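Flodside Community Help > Home and Workshop > Electrical

24 V solenoid valve on irrigation manifold hums, gets hot and sometimes fails to close

Posted by Margit Hajdu, Jan 2, 2022

I have a small greenhouse with a two-zone drip system. Each zone is switched by a Gulter direct-acting valve with a 24 V AC coil, fed from a plug-in transformer in the potting shed. The cable run to the manifold is 45 feet of two-conductor bell wire, buried in conduit in October when the beds were redone.

Zone 1 behaves normally. Zone 2 has developed a loud hum whenever it is energized, and after 10 minutes the coil is too hot to keep a finger on. Twice it has stayed open after the timer switched off, and I had to shut the supply by hand. Tapping the valve body with a screwdriver handle makes it close.

I have measured 25.8 V AC at the transformer with nothing switched on. I have not measured at the valve. Coil resistance, cold, is nearly the same on both valves. The valve was taken apart once to clear grit from the seat, and I believe it went back together the way it came out.

Is this a bad coil, a bad valve, or the wiring? A replacement coil is cheap but the complete valve is not, and the shop in Clumdale only stocks the complete valve.

Ambros Grabner

Start with the plunger. The symptoms point there before they point at the coil.

An AC solenoid does not draw a fixed current. When the plunger is out, the magnetic circuit has a large air gap, inductance is low and current is high. When the plunger seats against the stop, the gap closes, inductance rises and the current drops to the holding value. The coil is rated for continuous duty at the holding value only. If grit, a burr or a misplaced spring keeps the plunger a hair short of the stop, the coil sits at something near inrush current for as long as it is energized. That gives you both the hum and the heat. A DC coil does not behave this way, because its steady current is set by resistance alone.

The second suspect is the shading ring. It is a small copper ring pressed into the face of the stop, and it holds the plunger in during the part of the cycle when the main flux passes through zero. If it is cracked or missing the valve will chatter at twice the line frequency no matter how clean it is. Look at it with a magnifier.

Procedure:

Shut off the water and unplug the transformer. Never energize an AC coil with the plunger removed, even for a quick test. It will cook in short order.

Remove the coil from the stem, then unscrew the stem. Note which way the spring faces. On many valves of this pattern the spring is tapered, and reversing it will stop the plunger from seating fully. You said the valve was apart once, so check this first.

Clean the plunger and the bore with a nylon brush and white vinegar if there is scale, then rinse. No oil. Oil collects fine grit and some seat rubbers swell in it.

Reassemble, swap the two coils between zones, and run both. If the hum stays with zone 2, the coil is fine. If it moves to zone 1, buy a coil.

Measure the voltage at the coil terminals with the valve energized. Below 21 V I would look at the splices. Bell wire over 45 feet is not ideal but should carry one small valve without trouble. Two valves at once may be marginal, depending on the transformer.

As for sticking open after switch-off, that is either residual magnetism, a weak spring or dirt in the bore. Dirt is by far the most common. The fact that tapping releases it fits all of them, so it tells you little.

When sorting spares, keep the pigtails attached and go by the rating on the label. Body color and plunger finish say nothing about AC or DC. 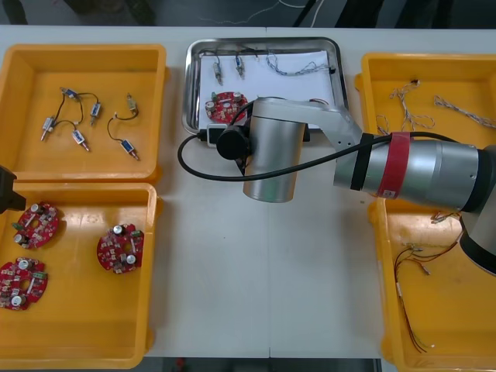
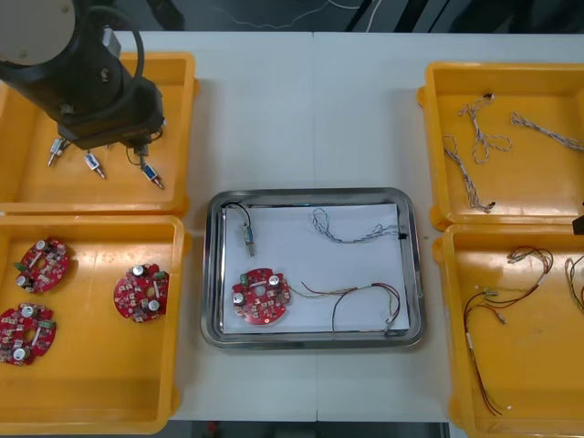 One more point on replacements. Match the voltage, AC or DC, the wattage and the stem diameter — all four. A 24 V DC coil on a 24 V AC supply will usually pull in weakly or not at all, and an AC coil on DC will overheat. Lüthi coils will fit some Gulter stems, but measure the bore before ordering.

Margit Hajdu

The spring was in upside down. I turned it around and brushed out the bore, and there was a fair amount of brown scale. It is much quieter now, and the coil is warm but I can hold it. Voltage at the valve is 23.9 with one zone on. I have not swapped the coils yet. Will do that when the water is back on.

dripline_pete

just replace the whole valve, they are all junk after 2 years. also put a filter in. I use a 100 mesh one and clean it every spring

Ambros Grabner

The filter is good advice. Fit it upstream of the manifold, with a shutoff ahead of it so it can be cleaned without draining the line.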